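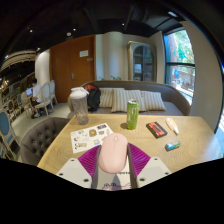
HASTGATE PUBLISHES CODE OF PRACTICE FOR HAND-HELD GRIPPER RECORDING IN SHARED ROOMS

Print this page | E-mail this page

News release
For immediate use

Hastgate has published a code of practice for organisations that record everyday handling tasks with hand-held grippers outside the laboratory. The code applies to lounges, cafés, reception areas, shared offices and private homes, and comes into force for all Hastgate member organisations in February.

The document was prepared with Plorance, which operates recording teams in offices and hospitality premises, and with the engineering firm Mac Carthaigh. It replaces the interim guidance issued to members last year. A draft was open for comment over the summer, and 1,555 separate comments were received from members, venue operators and members of the public.

Recording with hand-held tools is now common practice among firms that train robot arms for household and office work. An operator carries the gripper, picks up and places ordinary objects, and the camera fixed to the tool stores the movement. Existing safety standards for industrial robots say little about this kind of work. The tool has no arm behind it and the operator is in control of it throughout, but the camera has a very wide view and the work is often done where other people are sitting, working or passing through.

What the code requires

The code is divided into eight sections. The principal requirements are set out below.

Permission and notice. Written permission must be obtained from the operator of the premises before any recording begins. A notice must be displayed at each entrance in use, giving the name of the recording organisation and a telephone number that is answered during the session. Staff on duty must be told which part of the room will be used and at what times.

People in view. Organisations must assume that a wide-angle camera will take in most of a room, including persons seated well away from the table. Anyone who may be identifiable must either have agreed to appear or be obscured before the material leaves the recording organisation. Screens of laptops and telephones are to be treated in the same way. A person who asks not to be recorded does not have to give a reason, and the session must pause until the operator has moved or the person has been given another seat.

Personal belongings. Bags, coats and papers belonging to members of the public must not be handled or moved by the recording team. Objects used in a task must be supplied by the organisation or lent with the consent of their owner, and must be listed on the session sheet.

Condition of the tool. The gripper must be inspected at the start of each session. The inspection covers the finger pads, the mounting plates and their screws, the camera fixing and any battery. Pads with torn or missing ribs must be replaced before work continues. A tool which has been dropped must be inspected again before further use, whether or not damage can be seen.

Objects and surfaces. Glass, sharp items and open containers of hot liquid are excluded from sessions held in shared rooms. Furniture must be protected where there is a risk of marking, and every object must be returned to its agreed place when the session ends.

Session length. An operator may record for no longer than two hours before a full break. Organisations must provide a seat or support suited to the height of the table and must not set targets that discourage operators from resting.

Storage of material. Original recordings must be held on encrypted storage and deleted in line with a written schedule. The session sheet must be kept for as long as the recordings to which it refers.

Complaints. Each organisation must name a contact for complaints and reply in writing. Hastgate will consider any complaint that has not been settled between the parties.

Arranging the table

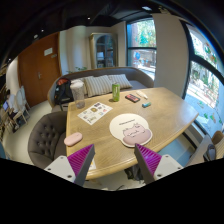 The section on objects and surfaces attracted more comment than any other part of the draft. Several venue operators asked that tables be cleared completely before recording, while members engaged in training work replied that a bare table is of limited use, as robots will be expected to work among the things people leave lying about. The final text allows background objects to remain, provided that they are on the session sheet and that the operator has a clear approach to the object being handled. In a task involving a computer mouse and its mat, for instance, a lidded cup and a drinks can may stand towards the back of the table, and a sheet of stickers may lie to one side. Drinks containers that are not part of the task must be closed or empty, and must stand where the operator's sleeve will not catch them.

The code also asks for care with small, light objects. A gripper with ribbed pads can hold a smooth, rounded item such as a mouse by its sides with little pressure, and operators are to be trained to use the least force that gives a steady hold. Objects are to be set down, never released above the surface. Where an item carries a printed design or a brand name, the organisation must satisfy itself that it is entitled to use the recording.

Training and assessment

Operators must complete a short course before working in a shared room. Course material has been prepared by Mac Carthaigh and is available to members without charge. It deals with inspection of the tool, safe posture, the handling of fragile and light objects, and the manner in which operators should respond to questions from the public.

A digital version of the session sheet has been added to Reko, the record-keeping system already used by Hastgate members for equipment inspections. Members that do not use Reko may submit the paper form printed at the back of the code. The two versions ask for the same information and will be given equal standing at assessment.

Hastgate will assess member organisations by visit and by examination of session sheets. Where a requirement has not been met, the organisation will be given a date by which the matter must be put right. Repeated failure may lead to suspension of membership.

Statement from Hastgate

Hastgate said: "Members have asked for clear rules that can be followed by an operator standing at a table in somebody else's building. The code sets out what must be done before, during and after a session, in words that a venue manager can read without technical help. We are grateful to everyone who commented on the draft, including those who did not agree with it."

Plorance said: "Our teams already work to most of these requirements. A common session sheet will save time for us and for the premises that receive us, and we expect to adopt the code in full ahead of the February date."

Obtaining the code

The code may be downloaded free of charge from the publications section of the Hastgate website. Printed copies are available on request, and 600 have been set aside for venue operators. A large-print edition is in preparation.

Notes to editors

Hastgate is a membership body concerned with the safe and considerate use of handling equipment in workplaces and public buildings. It issues codes of practice, training material and inspection forms.

The code does not apply to powered robot arms, whether fixed or mobile. These are dealt with in separate Hastgate guidance, which is under review.

Enquiries should be addressed to the Hastgate press office.

Recent releases

Revised inspection form for finger pads and mounting plates
Reko: changes to member log-in
Guidance on robot arms in shared kitchens: call for comments
Response to comments on the draft recording code
Plorance joins Hastgate training scheme

Print this page | E-mail this page

This website uses cookies to remember your settings and to count visits. By continuing to use the site you agree to their use. Read our cookie policy.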